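Marereo Test Kitchen – Equipment Planning and Safety Checklist
Arm cell, counter 2
Filled in Wednesday. Comments go under each item. Items marked HOLD must be closed before the purchase order is released.

1. Mounting
Arm base on its own surface, separate from the work counter: OK
Base plate bolt pattern matches the stand we are buying: HOLD
Comment: The Flurkitz quote lists a stand with no hole drawing. Ask for the drawing before paying the deposit. If the holes do not match we need an adapter plate, and that adds $200 to the budget line.

2. Reach and layout
Arm reaches the back of the counter: OK
Full reach area marked on the floor plan: HOLD
Comment: The layout was checked in simulation only. The plan from Cisneros shows the counter but not the swing behind the arm. Leave the wall shelf off the order until that is drawn in.

3. Items to be handled
Cup: OK
Strainer with long handle: see comment
Red hand tool: see comment
Comment: The current plan has all three out on the counter at the same time. The cup is the first item to be budgeted for. The strainer and the hand tool stay on the list for phase two, and we should not buy special fingers for them yet. 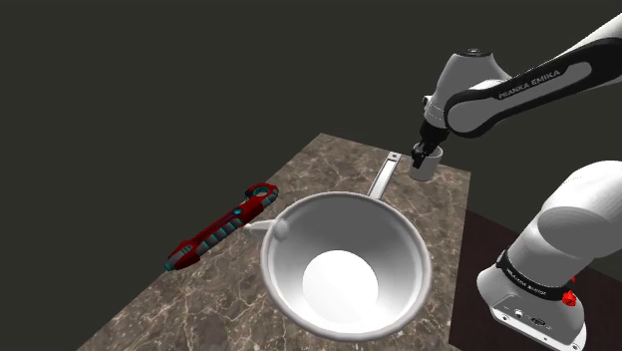 Layout check in simulation, gripper at the cup behind the strainer handle.

The strainer handle runs toward the back of the counter and ends close to the cup. Any path that carries the cup sideways at low height should be checked against the handle. Add a lift height to the task sheet and repeat the check with the handle turned the other way.

4. Gripper
Two-finger gripper suits the cup: OK for planning
Spare fingers on the order: NO
Comment: Add one spare set. Duko sells them singly or as a pair, and the quote we have is for singles. Get the pair price.

5. Stopping and guarding
Emergency stop within reach of the operator: HOLD
Guard panels on the open sides: HOLD
Written risk assessment: not started
Comment: $4,000 is set aside for guarding. The first quote covers panels but not the gate switch. Do not move money out of this line to cover the stand or the fingers.

6. Cables and power
Separate outlet for the controller: OK
Cable run kept off the walkway: HOLD
Comment: The connectors are low on the base, so leave clear space in front of them when the stand goes in. A floor cover is cheaper than rerouting, but it has to sit flat where the carts pass.

7. Budget lines still open
Guarding: $4,000
Installation and operator training: $2,000
Adapter plate, if needed: $200
Spare fingers: waiting on price
Comment: Training was left out of the first draft. It covers 5 people. Anyone who will load the counter has to be on that list – including the evening shift.

Result: not ready to order. Recheck items 1, 2, 5 and 6 when the stand drawing and the revised floor plan are in. Item 3 can stay as written for phase one.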